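What the second camera bought us

I have been putting off writing this one up, mostly out of embarrassment. In April I told Fatima Mnguni, with a straight face, that our picking policy had a memory problem. It was forgetting where the parts were, I said. I drew a diagram. The diagram had arrows on it, and it is still on the whiteboard, and she has drawn a small hat on it.

The setup, for people who don't follow along: we're training a policy from demonstrations to pick thin sheet-metal parts and put them down somewhere else. Someone teleoperates, we record, we train, we watch it miss. The code is called Pikcombe, which was meant to be temporary. Our data loader is called Worku and is older than the rest of the project and considerably more reliable than any of us.

Thin metal is miserable. A foam block forgives you. A slotted strip lying on a flat table offers you an edge about as thick as a fingernail, and if the fingertip arrives a little high it slides over the top and closes on air. The policy then carries its handful of air to the drop zone and sets it down very gently. I have watched this so many times that I've begun to admire the manners.

The theory with the arrows said we needed a longer history. If the policy could look back over more frames, it would remember where the edge had been before its own hand got in the way. So I spent three weeks making the history longer. Training got slower, the memory bill got larger, and over 200 trials the success rate moved by an amount I would call decorative. Tolera Mamo asked if I had tried looking at what the policy was looking at. I said of course. I had not.

So I sat down one evening with the failures from that run and played them back from the head camera only, at the resolution the network gets. For the whole last stretch of the approach, the strip is hidden behind knuckles. No amount of remembering helps much there, as the strip is often nudged by the hand on the way in and the remembered position is stale by the time it matters. I was asking the poor thing to recall something it had never been shown. 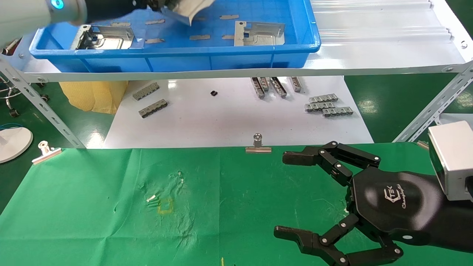 How many demonstrations does it take before a new part shape works? With the wrist view included, 12 was enough for shapes close to ones already in the training set, and for something truly new we needed a good deal more and never found a clean cutoff.

The fix was dull. We added a wrist view and put the history back to where it had been before my improvements. Same demonstrations otherwise, same training length. We had been recording the wrist stream all along, it turned out to be sitting in Worku's output under a field I had switched off to save disk. I'll let you guess who approved the disk budget.

On 400 evaluation trials, the head-only policy with the long history succeeded 200 times. I thought the script was broken, because who gets exactly half. It wasn't broken. The head-plus-wrist policy with the short history got 251 out of the same 400 starting layouts. I'm aware that this is not a number you'd print on a mug. It is the largest single jump we've had, though, and it came from turning something on.

Some caveats, which Fatima insists on and she is right. The layouts were set by hand from reference sheets, so "same" means as same as Tolera can manage before lunch. We ran one training seed for each policy. I changed two things at once, the view and the history length, so strictly speaking I can't tell you how much of the gain belongs to each — the short-history, head-only run is on the list and will be done when the cluster stops being used by people with deadlines. And neither policy knows what to do when two strips are stacked. They both pinch the pair, lift, lose the lower one halfway across, and carry on as if everything went according to plan.

The bit I find interesting is where the remaining failures went. Before, most of them were the closing-on-air kind. Now the hand gets hold of the part more often and then loses it at the release: it opens slightly early, the part lands on its edge and tips over wherever it likes. We count that as a failure. I argued for counting it as half and was outvoted, two to one.

Tolera thinks the early release comes from the demonstrations themselves. When he teleoperates he lets go a touch before contact, a habit he picked up on the Ovdale rig, where the table was softer. I've gone back through some of his recordings and I think I can see it. He thinks he can see it in mine as well, and we have agreed to look at Fatima's next.

The plan for now is to re-record the releases only, splice them onto the existing approaches, and see if the network notices the seam. Osten, our old suction baseline, remains undefeated on anything flat and without holes. Our parts are mostly holes.

I have not erased the diagram. Fatima says it's good for me.

Last updated: April

Recent posts
Suction, and other things I used to believe in
Moving off the Ovdale rig
A short history of Worku's config file
Why our loss curve looked so good (it was the wrong loss)
Notes on teleoperating with a cold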